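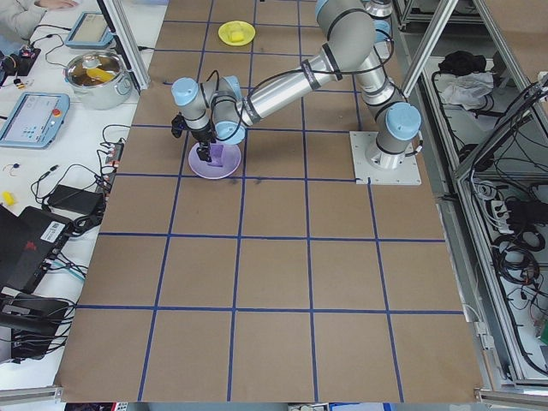 **Week 9 - Does knowing where you started help? Grid-stratified evaluation**
Notes for the imitation learning unit, revised 30 May 2022. Reading: the Ginanel report, sections 3 and 5. Skip section 4 unless you enjoy camera calibration.

Last week we left Eder, our behaviour-cloned pick policy, with a success rate of 80 per cent and a very pleased author (me). This week we take it apart.

### The trouble with "random" placement

Ask a tired grad student to put a block down at random and they will put it within easy reach, square to the table, every time. Encarnación Gallardo went back over our first evaluation and found the start positions bunched in the middle like sheep at a gate. The policy had been marked on the one question it had studied for.

Her fix costs a roll of tape. Mark the kraft paper into cells, draw the cell from a shuffled list, and let the list win all arguments. Object yaw is drawn separately.

### Protocol

1. Draw a cell and a yaw. Place the object.
2. Home the arm, start the policy, keep your hands off the table.
3. Stop at 60 seconds. A grasp at 61 is a failure, however moving.
4. Log the cell *before* the outcome. People get generous otherwise.

Report success per cell, then the unweighted mean over cells. Do not pool the trials - pooling lets a popular cell vote twice.

### What we found

Training used 1,575 teleoperated demos, collected at Kornham and cleaned up at Clalholm. Near the centre, Eder was as good as advertised. Toward the far corners it approached beautifully, then closed its fingers on air. Adding demos from the weak cells helped more than adding the same number from anywhere, a result that surprised only those of us who had budgeted for the second option.

Open question: the grid catches position bias and says very little about lighting, clutter or object height. A block raised on a plate is a different problem from a block on paper, even in the same cell.

### For the tutorial

- Write the variance of the per-cell mean when cells have unequal trial counts.
- Suggest a stratification for height that doesn't multiply the trials beyond what one person can run before October.
- Find the flaw in step 2. There is at least one, and Encarnación has a list.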